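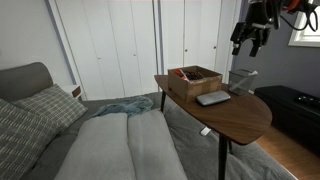
Overbed tables: worth it, or one more thing to trip over?
Woncombe Home Forum > Bedrooms and Sleep

quiltedmoose
Hello all, long time reader and very occasional poster. I had my hip done in February and I've been spending a lot more of my day in the bedroom than I ever planned to, and the question I keep going round and round on is whether to get a proper table that reaches over the mattress. Ours is a gray upholstered bed with the dark bedding (I love it, my husband says it looks like a rain cloud) and I'd like something in wood so it doesn't make the room feel like a ward. Right now I eat off a tray on my lap and I have already lost one bowl of tomato soup to the comforter, may it rest in peace. Does anybody here live with one of these full time? Do you leave it in place or push it away at night?

porchlight_ann
Oh, welcome, and I hope the hip is mending nicely! I've had one for years and I would not give it up for anything. Mine is the Koppel with the wood top, and it holds my tea, my crossword, my glasses, the other glasses I bought when I couldn't find the first ones, and usually a cat. The best part is that you can sit up straight and have things in front of you at a sensible height, which a lap tray never manages. I push mine down toward the foot at night and it stays there until breakfast.

dry_creek_dan
I'll be the grump, sorry. We bought one for my mother-in-law and it was in the way from the first morning. She had to move it every time she wanted to get up, and with a bad hip I'd think hard about that. A good wide nightstand at mattress height did the job much better for her. I also think a bed is for sleeping, and once you start having lunch in it you're done for, but I know that's an unpopular view in this part of the forum.

porchlight_ann
Dan, I love you dearly but you say that in every thread, including the one about pillowcases.

dry_creek_dan
And I was right about the pillowcases.

mapleandrye
Can I sneak in between you two? I think it depends a great deal on the base. The ones with a foot that slides under the bed need clearance, and plenty of upholstered frames sit so low that nothing will go under. Ours has 2 inches and the foot of the table we ordered simply would not fit, so back it went, and sending back a table is a whole afternoon of your life. Quilted, before you look at another catalog, get somebody to go down on the floor with a ruler (please don't do it yourself!). The kind that straddles the whole bed on two legs doesn't care about clearance, but you do need floor space on both sides.

quiltedmoose
Thank you, all of you, this is so helpful. My husband has just been down with the ruler and come up with a sock and a measurement of 10 inches, so we're fine there. I do take Dan's point about getting up. I'm supposed to be up and walking every couple of hours, and I wouldn't want to be wrestling furniture each time.

hallway_lamp
Get one with locking wheels and make sure you can reach the locks, or that they work with a tap of the foot. My first one had such stiff little levers that I left them open all the time, and the table drifted off whenever I leaned on it to write. The Hivia I have now is much better behaved. It was 320 dollars, and I did wince, but I've used it every single day and I do all my letters and bills on it. Oh, and put a placemat down under anything hot. Mine has a ring on it from a mug of cocoa and I see it every morning and sigh.

gravelroadjo
Three hundred and twenty dollars for a plank on wheels! My dad built ours in 2000 out of leftover shelving and it's still going strong. It's ugly as anything and it weighs as much as a calf, but it has outlasted two beds. If your husband is handy with a ruler maybe he's handy with a saw too.

quiltedmoose
He is not handy with a saw, Jo, but I've read him your post and he's flattered.

mapleandrye
One more thought on the looks of it, as you mentioned the ward feeling. We went for plain wood in the end, and with patterned pillows against the headboard it looks like any other piece of furniture. I did the Gerance pillow covers, gray with white, and they hide a multitude of toast crumbs.

dry_creek_dan
Toast. In bed. I rest my case.

porchlight_ann
With marmalade, Dan.

quiltedmoose
I think I'm going to try one with the locking wheels and keep it on the far side of the bed so my getting-up side stays clear. If it drives me up the wall it can go to my sister for her sewing. I'll come back and report once I've had it a while - and Dan, I promise to tell you if you were right.

dry_creek_dan
That's all I ask. Mind how you go with that hip.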